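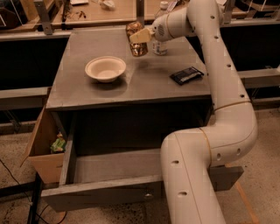

Robot arm and can, beside a grey cabinet with its drawer open.

Follska opens the spring season at the Stolside

The percussion group Follska will play the first concert of the spring season at the Stolside Hall in September. The program has 2 halves with a short interval, and runs for around 71 minutes without the break.

The first half is given over to Geden, a long piece for marimbas, woodblocks and a single bass drum. It begins very quietly, and the marimba parts drift in and out of step before the drum comes in near the end. Follska recorded it last year for the Vandenberghe label, and the disc will be on sale in the foyer.

After the interval the group moves to the floor of the hall for a set of shorter works, most of them played on hand drums and small gongs. Seats will be turned to face the centre – please find your place again before the bell, as the doors stay closed once the playing starts.

We are holding 50 seats at the concession price for students and pensioners. These can be booked by phone or at the box office, but not online. Members may bring a guest at the same rate.

The bass drum is loud from the front row. Anyone with sensitive hearing may prefer the side balcony, where the sound is softer.

Contact the box office | © Stolside Hall | Back to top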